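We use cookies to keep you signed in and to remember your language. Accept all | Manage my choices

Bath salts going hard in the jar before the market. What am I doing wrong?

Posted by Huguette Beaulieu on Monday, August 4, 2025
5 comments

Hello to all. I make bath salts and soaking blends in my kitchen, under the name Fevholm, and I sell them at the craft market in Karesar and also in one small gift shop in Mukgate. The shop has taken my lavender soak since last November and the owner is kind, but now she has given me back two jars. The salt inside was one hard piece, like a stone. She could not push a spoon in it.

My recipe is simple. I use coarse sea salt, some Epsom salt, a little bicarbonate of soda, and lavender oil. I mix the oil directly in the salt with a big spoon, then I fill the jars in the same evening and close them. In the first months I had no problem at all, so I do not understand what is different. The only change is that I now buy the salt in a bigger sack, which stays open in the pantry between two batches.
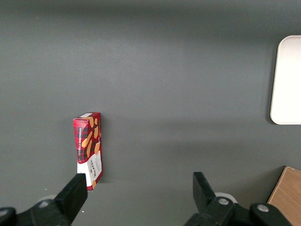 I also want to ask about the dried flowers. Customers like to see them in the jar, but one lady told me they made her drain dirty and that they became brown after a few weeks. Should I leave them out, or is there a way to keep them nice? I would like to bring new stock to the shop before the autumn, and I do not want to lose this place on her shelf.

Thank you in advance for your patience with my English.

Xolani Ngcobo

Good day Huguette. I have made bath salts for some years and I had the same trouble, so please do not be discouraged.

I think your open sack is the main reason. Salt takes water from the air, and bicarbonate of soda helps it to set when there is damp. If the salt is already a bit moist when you close the jar, the moisture has nowhere to go and the whole jar becomes a block. Divide the sack into boxes with tight lids on the day you buy it.

Before mixing, I spread the plain salt on a tray in a thin layer and put it in the oven at the lowest heat, with the door a little open. I let it become fully cold before I add anything. Do not do this with the Epsom salt, because it holds water inside its crystals and it can melt into a mess. I learned this in my own oven and the cleaning took a whole Sunday.
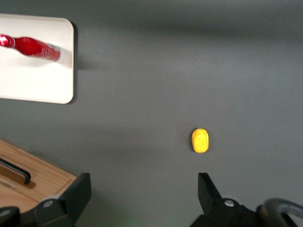 Red bottle on the white tray

For the oil, I do not pour it on the full batch. I put it first on a small cup of the bicarbonate, rub it well until there are no wet lumps, and only then mix it with the salt. After that I leave the bowl covered overnight and stir again in the morning. If you find lumps in the morning, you can still break them, but in the jar it is too late.

About the flowers: I stopped putting them in the mix. I sew small cotton bags and the customer puts the salt inside the bag for the bath, so the drain stays clean. The flowers go brown from the oil and the damp, and I have not found any way to stop it completely. You could sell them separately in a paper packet.

Please check also the lids. I once bought cheap ones where the inside ring was loose, and every jar from that box went hard.
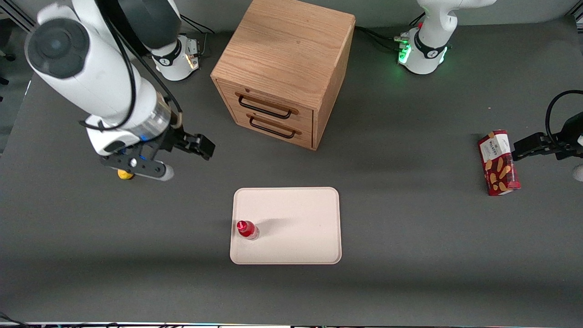

The arm on its white base, above the table

1830

Just use less oil. Also do not keep them in the bathroom, ha ha. My sister buys hers and they are always hard, she hits the jar with a shoe.

Won

I agree with Xolani about the oven, but I would leave out the bicarbonate for one test batch and compare. Make 2 small jars, one with and one without, and put both in the dampest cupboard of your house. Wait until you would normally deliver, and then open them. In my case the one without stayed loose and the other did not, but my house is near the river and yours may be different.

For the shop, I would tell the owner what you are changing and offer to exchange any jar that is already hard. It costs you some salt, and she will probably keep you on the shelf. Write the date of filling under each jar, so that next time you know which batch it was.

5 comments | Share | Save this thread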